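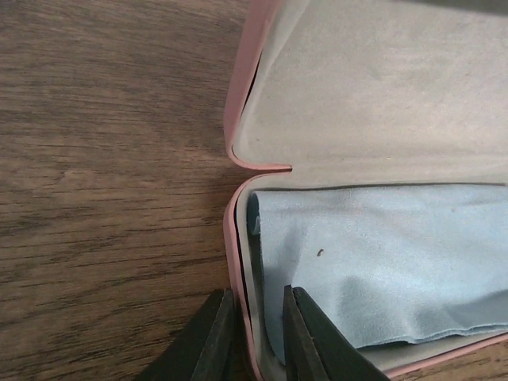

Varifocals, six weeks in and still not right

14 replies

oltham_dave
Picked up my first pair of varifocals at the start of July. Paid £387 including the thinner lenses. Distance is fine. Reading is fine if I hold the page dead straight. The computer screen is hopeless, I have to tip my chin up to get it sharp and by four o'clock my neck is sore. The shop says give it longer. How long did it take the rest of you?

Ecaterina Costache
Three days for me, but it was my second pair. The first pair I never got used to and I took them back after a fortnight. The fitting height was out by 3 mm. Ask them to mark up the lenses while you are wearing them and check it.

pennywort
Six weeks is too long. Go back.

trokton_mick
I'd disagree with that. Mine took the best part of two months and they've been fine ever since. People give up too early and then blame the optician. Are you wearing them all day or swapping with your old ones? If you keep swapping you never adjust.

oltham_dave
Swapping a bit, in the evenings mostly. The old ones are more comfortable for telly.

trokton_mick
There you go then. Put the old ones in a drawer.

Abimbola Jibrin
I worked on the desk at an optician's in Orport for nearly 42 months and I would not leave it at that. Evening telly won't be causing a problem with a screen in the daytime. The middle zone on a varifocal is narrow, and on the cheaper designs it is very narrow. If you are at a desk all day you want a separate pair for the screen. Measure from your eyes to the monitor and take that figure with you.

pennywort
Agree with Abimbola. I have an office pair, £104, and they live at work.

trokton_mick
So he's to spend another hundred quid when he's already paid for a pair that's meant to do everything?

Abimbola Jibrin
No, he should get the fitting checked first, and that should be free. Also try lowering the monitor. Most people have it too high for varifocals.

oltham_dave
Monitor is on a stand, so I'll take it off tonight. Have rung the shop and they can see me next week. Will measure the distance before I go.

Ecaterina Costache
Take the old pair with you as well, so they can compare the two prescriptions.

2 people found this thread helpful
Share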